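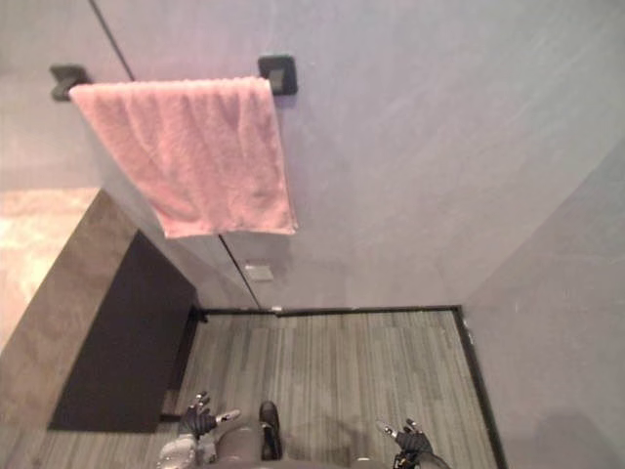
What Is Dust Made Of?

Run a finger along the top of a bookshelf and you will probably pick up some gray fluff. It looks like one thing. Under a microscope it is a mixture of many things, and the mixture is different in every home.

Some dust starts outside. Wind lifts tiny bits of dry soil, and they come in through windows and doors. More soil comes in on shoes and on the paws of dogs and cats. Plants add pollen, mostly in spring and summer. Cars and fires add soot, a fine black powder left over when fuel does not burn completely.

The rest starts inside. People and pets shed tiny flakes of skin and lose hairs. Food breaks into crumbs, and crumbs break into smaller crumbs. Paper and cardboard drop little bits when they are torn or cut.

Fibers from Cloth

A lot of house dust is fiber. A fiber is a thin thread, much thinner than the thread on a sewing spool. Clothes, blankets, towels and sofas are all made from fibers twisted or pressed together. When cloth rubs against something, a few short fibers snap or work loose.

Fluffy cloth tends to lose more fibers than smooth cloth. Terry cloth, the kind used for many towels, is made with loops that stick out from the surface. The loops help it hold water. They also give loose fibers plenty of places to hide until somebody shakes the towel. If your home has a clothes dryer, look at the screen that catches the lint. All of that fluff came off the laundry.

How Small Is Small?

Scientists measure dust in micrometers. There are 1,000 micrometers in one millimeter, and a millimeter is a little less than the thickness of a dime. A thick human hair is about 100 micrometers across. Many pieces of dust are much smaller than that. The smallest ones cannot be seen without a microscope.

Size matters because it changes how dust moves. A grain of sand drops straight to the ground. A very tiny speck is so light that the air slows it down, and it may float for hours. When somebody walks by or closes a door, the air moves and the speck goes up again.

You can see some of this when sunlight comes through a window into a darker room. The bright specks drifting in the light were there before. The light bounces off them toward your eyes, and the dark background makes them easier to spot.

Why Does Dust Collect in Corners?

Moving air carries dust along. In the middle of a room, people walk through and keep stirring the air. Under a bed or behind a door the air is calmer, so dust has time to settle. Hairs and long fibers catch on each other there, and smaller pieces get stuck in the tangle. After a while you have a dust bunny.

Dust also sticks to some things better than others. A TV screen can build up static electricity – the same thing that makes your hair stand up when you pull off a sweater – and static pulls small specks toward it.

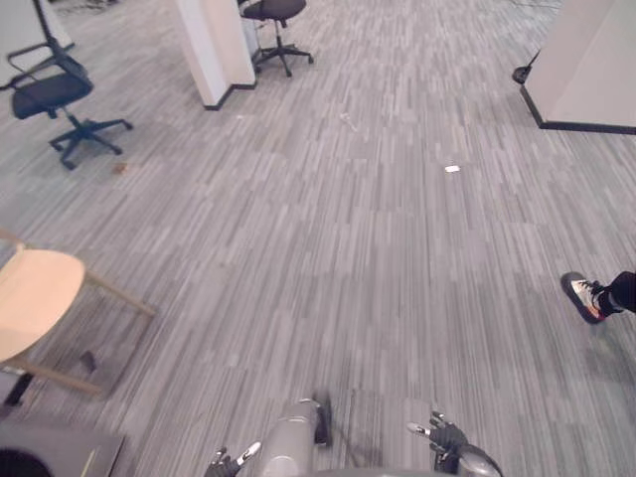 A small crumb or scrap on the floor beside the base of an office chair.

Big pieces such as crumbs usually stay close to where they fall. Feet and chair wheels can crush them into smaller pieces, and the smaller pieces can travel farther.

Try It: Make a Dust Catcher

Nga Tô's class in Grollville did this project in September. You need clear sticky tape, two index cards, a pencil, scissors and a magnifying glass. Ask an adult to help with the cutting.

1. Cut a square window in the middle of each card.
2. Put tape over the back of each window so the sticky side shows through the front.
3. Write a place on each card, such as "kitchen shelf" or "under my bed."
4. Leave the cards in those places for one week, sticky side up.
5. Lay each card on white paper and look at it with the magnifying glass.

The class counted 271 specks on the card from the coat closet. Ginette Pruvost, a parent who came in to help, found a blue fiber that matched one of the scarves.

Draw what you find. Long curly pieces are often fibers or hairs. Dark, rough grains may be soil. Try a third card near a window and compare it with the other two.

Words to Know

Fiber: a very thin thread.
Lint: loose fibers that have come off cloth.
Micrometer: one thousandth of a millimeter.
Pollen: a fine powder made by plants.
Soot: black powder left by burning.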